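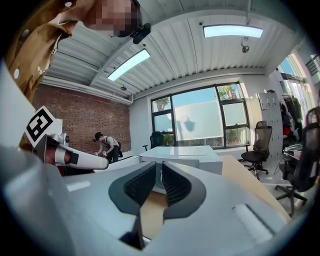 Fotis Chrysikopoulos objected, on reading our first draft, that people do not stoop because the table is low, they stoop because they are interested, and that no carpenter has yet built a table to cure interest. We have kept the objection in mind, partly because it threatened to make the rest of this section unnecessary.

Figure 2. Leaning in. One person looks down from the upper left; behind, a second bends forward at waist height.

3.2 Stooping over shared work

Ergonomic advice on bench work assumes a person who stands straight, lowers the eyes, and moves only the forearms. We looked for this person at both of our sites, Flamden and Trunton, and are still looking. The postures in Figure 2 are closer to what we coded as "lean": trunk forward, head down, attention somewhere below the chest. Our other code, "upright," was used mostly for people waiting for coffee.

We raised the work surfaces at Trunton by 6 cm in May and left those at Flamden alone. Over 68 percent of coded intervals at Trunton were still leans, a result that pleased Chrysikopoulos more than it pleased us. Leaning dropped when the task involved large parts and rose again as soon as anyone had to line up two small ones. A second person at the bench also mattered. When one leaned in to look, the other usually followed, and the heads met over the work whatever the height of the table.

We did not measure back pain. Several participants offered to describe theirs, at length, and we return to these accounts in Section 6.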